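Startseite > Förderprojekte > Denditar > Zwischenberichte

Denditar: Umbau des ehemaligen Postamts Rulville zum Nachbarschaftshaus
Zwischenbericht an die Carré-Stiftung, Stand 19.01.2020
Berichterstatterin: Līga Lepik

1. Stand der Arbeiten

Der Innenausbau im Erdgeschoss ist weitgehend abgeschlossen. Offen sind noch die Sockelleisten im Flur und die Beschriftung der Räume. Im Obergeschoss wurden die Leitungen für Heizung und Wasser verlegt und von der Bauaufsicht abgenommen. Der Estrich im großen Saal musste an zwei Stellen nachgearbeitet werden, was den Bodenleger neun Arbeitstage gekostet hat. Die Verzögerung wirkt sich auf den Einzugstermin nicht aus.

Für die Türen gilt das mit den künftigen Nutzern abgestimmte Farbkonzept: Türblätter in dunklem Blaugrün, Knäufe in Dunkelblau, Rahmen in Orangebraun.

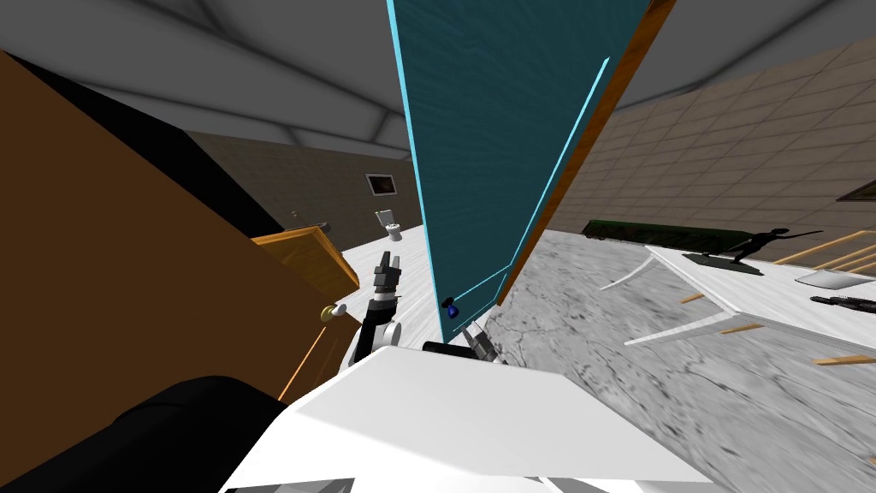 2. Mittelverwendung

Von der bewilligten Fördersumme sind 94 Prozent vertraglich gebunden. Nicht gebunden ist der Anteil für die Außenanlagen, der erst nach der Frostperiode ausgeschrieben wird. Die Mehrkosten beim Estrich trägt der Auftragnehmer. Beim Brandschutz sind Mehrkosten von 926 Euro entstanden, die wir aus der Rücklage gedeckt haben. Eine Umwidmung zwischen den Kostengruppen war im Berichtszeitraum nicht nötig.

Die Rechnung der Elektrofirma aus Multanthorpe liegt vor, ist aber noch nicht freigegeben. Es fehlen die Messprotokolle für das Obergeschoss. Wir haben sie schriftlich angefordert und reichen den Beleg nach Eingang nach.

3. Nutzung und Belegung

Der Belegungsplan wurde mit den Vereinen in zwei Runden besprochen. Für die Räume im Erdgeschoss liegen 102 Anfragen vor, die meisten für den frühen Abend. Die Sprachkurse erhalten die beiden Räume zur Hofseite, die Hausaufgabenhilfe den Raum neben der Küche. Der Saal fasst nach der Versammlungsstättenverordnung in der jetzigen Bestuhlung 50 Personen. Der Chor hat um mehr Plätze gebeten. Dafür wäre ein zweiter Rettungsweg erforderlich, der im jetzigen Budget nicht enthalten ist.

Die Türen lassen sich weit öffnen, so dass zwei benachbarte Räume bei Veranstaltungen gemeinsam genutzt werden können.

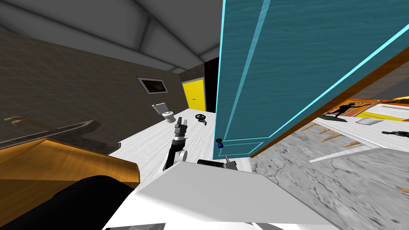 Fachbereich Quartiersarbeit, Projektgruppe Denditar

Die Nutzungsordnung liegt im Entwurf vor. Strittig ist noch die Höhe des Entgelts für private Feiern. Die Projektgruppe schlägt eine Staffelung nach Stunden vor, die Vereine wünschen eine Tagespauschale. Eine Entscheidung soll vor Beginn der regulären Vermietung fallen.

Die Stelle für die Hausleitung wurde ausgeschrieben. Die Gespräche sind geführt, der Vertrag wird derzeit vom Personalamt geprüft. Bis zur Besetzung laufen Anfragen weiter über Līga Lepik.

Die Oberflächen der Türblätter haben eine leichte Holzmaserung, die trotz des dunklen Farbtons erkennbar bleibt.
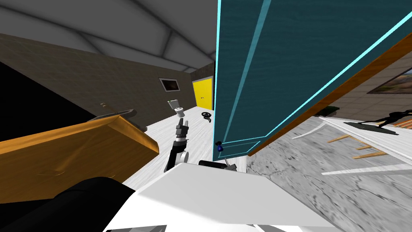 4. Nächste Schritte

- Ausschreibung der Außenanlagen
- Nachreichen der Messprotokolle und Freigabe der Elektrorechnung
- Abnahme des Obergeschosses durch die Brandschutzbehörde
- Beschluss der Nutzungsordnung
- Eröffnung des Erdgeschosses im April

Wir bitten die Stiftung um Bestätigung, dass der Restbetrag für die Außenanlagen in das zweite Förderjahr übertragen werden kann. Der Antrag auf Übertragung liegt diesem Bericht als Anlage 2 bei.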